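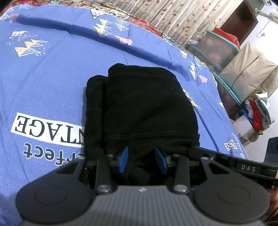 Folding Corner: Dark Clothes and Small Knits

The September linen and clothing swap at Drarbridge takes place on Monday in the downstairs hall. Last year 341 pieces came in, and a good part of the first hour went to refolding. Please fold at home before you bring your bags. A bed is fine for this. Spread the sheet flat first and work in the middle of it, where there is room to turn things over.

Black clothes need a little more care than the rest. Lint shows on them, and pale specks are easy to miss until the piece is on the table under the lights. Go over each one with a lint roller or a strip of tape before folding, then again on the outside once it is folded.

For thick garments, fold into a rough rectangle and stop there. A bundle with one rounded edge will still stack. Trying for a fourth or fifth fold only makes it spring open in the bag. Keep the seams running straight across if you can, and press the creases down with your palm.

Small knitted things are collected separately. Fold them once, with any ribbed band at the bottom, so the sorters can pick them up by the thicker part. Socks should be in pairs. Hats go in the Sovance bin by the door, socks in the one beside it.

Printed sheets are welcome too, and we were short of them last time. Blue ones with triangles or clouds went to families with children before noon. Fold sheets to pillow size and put the matching pillowcase inside.

Before you tie the bag, check the bed for phones, chargers and loose labels. Two phones came to us in bags last fall and both took a day to get back to their owners.

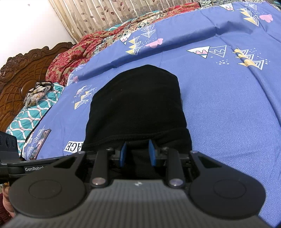
Drop-off and Contacts

Bags can be left at the side entrance on Quispe Street from 8 a.m. There is a limit of 20 pieces per household, and pillows and blankets count as one piece each. Tie a card to the bag with your name and the number of pieces inside.

Elvira Carhuamaca has the table plan and can answer questions about sizes. Leave her a note at the front desk. Leftover clothing goes to the Serkico shelter the next morning.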